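Reading logs for first graders: does anyone's kid like these?

Mostine Parents Board > Books and Reading

papertiger_mom
Our school sent home the new log in October. Twenty minutes a night, title, author, pages, parent initials, and a line for "how did this book make you feel." My son is six. He was reading under the covers with a flashlight all summer and now he asks me if the timer's gone off yet. I'm told the log "builds lifelong readers." I'd like to see one of these lifelong readers.

dockside44
Mine is in second and we fill it in on Sunday nights from memory. I suspect the whole class does. The teacher initials it and nobody's the wiser.

papertiger_mom
So what's it measuring? Parents' handwriting?

Hollis_B
I teach third, different district. I'll take the unpopular side. For kids with shelves full of books at home, sure, the log is a nuisance. I have kids who wouldn't have a book open from one afternoon to the next if there wasn't a sheet in the folder. Some of them do get going. You folks are mostly talking about children who were reading anyway.

papertiger_mom
Fair, but do you know they get going because of the sheet? Or is it that you hand them a book they like along with it?

Hollis_B
Can't separate them, no. I'd keep the book if I had to pick one.

sumampouw_s
We did the Skasness challenge last year, the one where the school tries to reach 1,000 books by spring. My daughter's class got a pizza party. She read the same picture book about a lost mitten 40 times because it was short and it counted every time. Great result for the chart.
Sugeng Sumampouw

marigold_desk
Rereading is good for them though! Mine must have gone through her frog book every night for months and then one morning she was reading me the cereal box, no help at all. I wouldn't knock the mitten.

sumampouw_s
I'm not knocking the mitten. I'm knocking the pizza. The week after the party she didn't pick up anything.

dockside44
How long did that last?

sumampouw_s
Until we gave up asking. Three weeks, maybe. Then she found a comic in her cousin's room.

Hollis_B
Do they let comics count at your place? We had a parent complain about that.

papertiger_mom
Ours says "chapter books or leveled readers preferred." He has two comics he knows by heart and apparently they are not preferred.

quillfeather
Has anybody tried the Brurkholm app? Kid reads out loud, it listens and keeps the log for you. Our librarian is very keen on it. The leaflet says children moved up a reading level in a month.

papertiger_mom
Which children? How many? Compared to what?

quillfeather
Leaflet says 2,889 kids. It doesn't say compared to what.

papertiger_mom
Six year olds move up a level in a month if you leave them alone with a decent book. I'd want to know about the ones who didn't have the app.

quillfeather
I'm only passing it on. It did get mine to slow down and read the ends of words.

marigold_desk
We tried it for two evenings. It marked her wrong on "squirrel" over and over until she cried. She says squirrel fine.

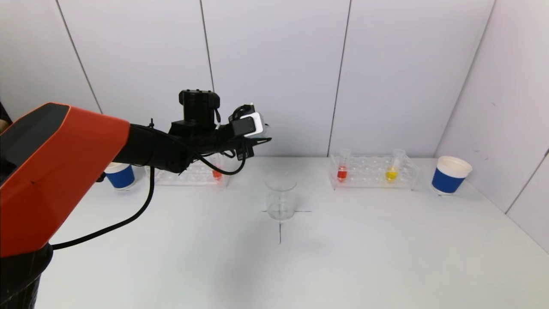 sumampouw_s
What worked here in the end, as far as anything did, was dropping fiction for a while. She'd decided stories were homework, so I let her choose from the fact books at the Chantharasri branch and kept my mouth shut about levels. She went for machines. Pages of robot arms like the orange one with the black gripper, and she'd sit there sounding out "gripper" and "camera" because she wanted to know which bit was which. I have no idea what level that is. I didn't log it.

Hollis_B
"Kept my mouth shut about levels" should be on a poster.

dockside44
Please, no more posters.

marigold_desk
That's lovely, but she had you to sit with her and a library nearby. I don't think it proves logs are bad.

sumampouw_s
It doesn't prove anything. One kid. She may have been ready to read again and the library got the credit.

papertiger_mom
OK, I've written to the teacher and asked if he can skip the feelings line and count his comics. I was polite. Will report back.

papertiger_mom
Edit 25/11/2022: comics are allowed, feelings line stays. Last night's entry for how the book made him feel was "tired."

quillfeather
Did you initial it?

papertiger_mom
I did.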